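Merkham Household Tidying Program
Progress report to the Prurneo fund, period ending March
Prepared by Rania Obeidat

1. Status

Work under the second grant period is on schedule. The program covers bedroom and laundry tidying in the Tunimmont apartments, with a target of 112 rooms. Of these, 108 have been completed and signed off by the residents. The remaining four are in the north stairwell, where access was delayed by pipe repairs. They are booked for the coming period and need no extra funds.

2. Work carried out

Each room is handled in the same order. Bedding and other large cloth items are lifted first and folded or hung. Small objects found on the floor, in the bedding or behind furniture go into one open container per room. The container is sorted with the resident at the end of the visit, and only then is anything thrown out.

The order was changed once during the period. In the first rooms, small objects were collected before the bedding was moved, and a second pass was nearly always needed. Lifting the cloth first has cut the average visit to 60 minutes, including sorting.

3. Containers

The original plan called for lidded boxes. These were dropped after the first month. Residents could not see what was inside, and the lids were left in hallways. Open plastic baskets with perforated walls are now used throughout. They are light, they can be rinsed in a shower, and they stack for transport. We bought 100 from Saab under the supplies line. No further order is planned.

One drawback remains. Thin items can work their way out through the wall openings when a basket is carried on its side. Staff have been told to keep baskets upright and to set them on the floor for filling.

4. Small items

Loose items left in a basket after sorting are bagged and labeled with the room number. Kitchen items turn up in bedrooms more often than the plan allowed for – spoons above all – and a return step to the kitchen has been added to the visit sheet.
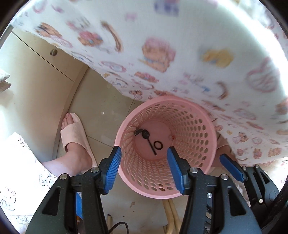 Page last changed: March, 4:40 p.m. (R. Obeidat)

Room record, small items stage. Pink basket with a black spoon, a small black ring and a dark grey clip-like piece on its floor. White sheet with cartoon print still to be folded. Entered on the visit sheet as three items, spoon marked for the kitchen.

5. Next period

The four outstanding rooms will be finished first. After that, return visits begin in the south stairwell, using the same visit sheet with one added line for items found again in the wrong room. Supplies spending is within budget, and the unspent part of the transport line is requested as a carryover.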